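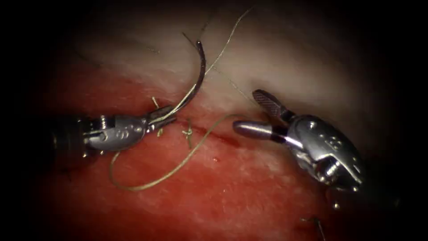 ### 4.2 Waiting times for elective repair

Records from the hospitals at Pornach and Iltholm gave 348 usable referrals. The median wait was 50 days at Pornach and longer at Iltholm, where theatre lists were cut in March.
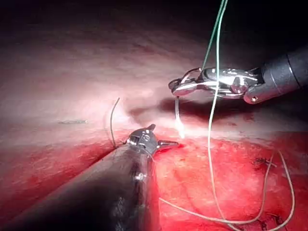
Distance from home had little effect once age was allowed for. Leckie and Pereyra found the same in Stornarum, using postcode data. We left out 7 patients who moved during the study.

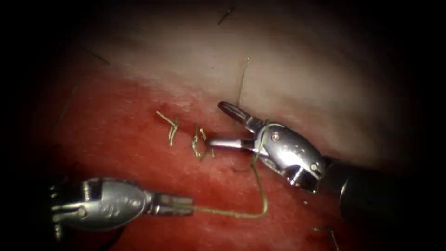

**Figure 4.** Suturing along the border between pale and red tissue.

Cancelled dates were counted as part of the wait.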